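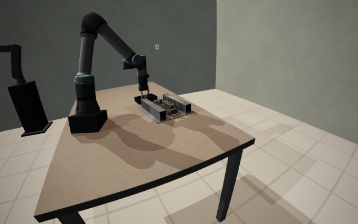 Vokutgate Panel Demonstrations

Vokutgate is a set of teleoperated demonstrations recorded in simulation. An operator drives a simulated arm through panel work by remote control, and the arm's state is logged together with the rendered views. The set is intended for imitation learning and for testing replay code. It was produced at the Linditholm lab with the Plistis teleoperation client.

Contents

episodes/ - one folder per demonstration
meta/episodes.csv - episode index, operator code, outcome flag
meta/splits.json - train and held-out lists
tools/replay.py - plays an episode back in the simulator
tools/check.py - verifies timestamps and array lengths

The release holds 827 episodes, of which 186 are held out. The split is by operator, so no operator appears on both sides. Episodes flagged as failed are kept in the training list. Filter on the outcome column if you want successes only.

Recording

The operator holds a six-axis hand controller. Motion of the controller is mapped to motion of the tool in the base coordinate system, with a clutch button to pause the mapping while the hand is moved back to a comfortable position. Clutch periods are logged, and the arm holds its last commanded pose during them. Joint states and commands are written at 20 Hz.

Before each session the operator runs three practice episodes, which are discarded. An episode begins on the first clutch release and ends when the operator presses stop.

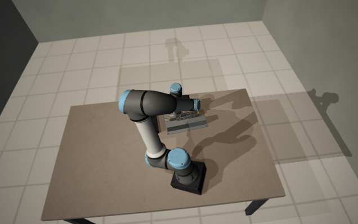
Fig. 1. Arm over the workpiece, raised view. Part of the work area is hidden by the wrist.

Occlusion by the wrist and forearm is common in the raised view. Train on more than one view if your model has no memory of earlier steps. The operators had all views open and could switch between them at any time.

Episode format

Each folder contains state.npz, command.npz and one video per view. Arrays share a single time base. Joint angles are in radians, positions in meters, and gripper opening is normalized to 0 (closed) through 1 (open). Rotations are stored as quaternions, scalar last. Earlier drafts stored the scalar first - run check.py on anything downloaded before March.
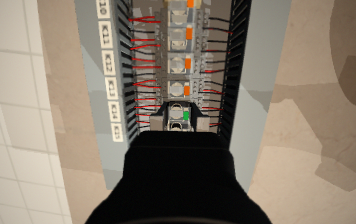
Fig. 2. Gripper below the green-tabbed module. Labels K10 to K15 run down the left side of the plate.

Labels are rendered as part of the model and are not provided as annotations. Lens parameters for each view are stored in the episode folder as views.json.

Replay

Run tools/replay.py with an episode folder as its only argument. Commands are sent at the recorded rate. Contact results may differ between simulator versions, so compare final poses with a tolerance. A machine with 16 GB of memory is enough for replay at full video size.

Known issues

Clutch release can produce a small step in the commanded pose. The Koo loader smooths this by default - pass smooth=False to get the raw values. Contact forces are not included.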